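Folding, At Length
Project gallery, updated September 23, 2022

Jisetti is our attempt to teach a machine to fold small limp things. Garnska, its predecessor, was our attempt to teach it to pick them up, and we don't talk about Garnska. The pictures come from the collecting stage, in which grown adults pick up cloth with hand-held grippers, put it down, and do it again until the learning system has enough examples to get on with. The target for this round is 50 good folds per person. I have managed 19, and have opinions.
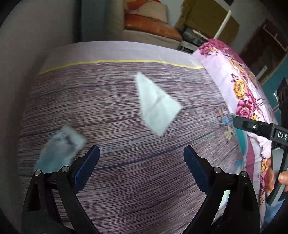
Variety is what the model is short of. Feed it one item on one plain background and it becomes a great expert on that background. So Keegan Pelletier, who drew up the plan for this round, wants busy surfaces, awkward angles and plenty of pattern, and stripes next to big printed roses should keep it occupied for an evening. He also wants folds left as they fall. A neat square teaches very little; a lopsided kite with a crease across the middle is a perfectly respectable entry, and I intend to submit several more.

Each attempt gets a short note: what was folded, which hand, whether it was abandoned. Keegan keeps the abandoned ones. He says the system learns from them too, and I have decided to take that as a kindness. My note for attempt 7 reads "no", and he has filed it without comment.
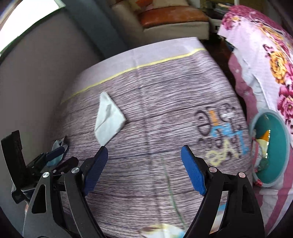 Once the notes are in, everything goes to Faritz, our sorting script, which throws out any attempt where the fingers never close on anything. It threw out 91 of ours on its first run. Most of them deserved it. A few were quite good folds done slowly, and Faritz has no patience with slow - there is now a setting for that, named after me.

Next up is Hailu, the same business again with socks. Pairs, we are told, though whether they have to match is still being discussed. If you'd like a turn with the grippers, put your name on the sheet and bring something that creases.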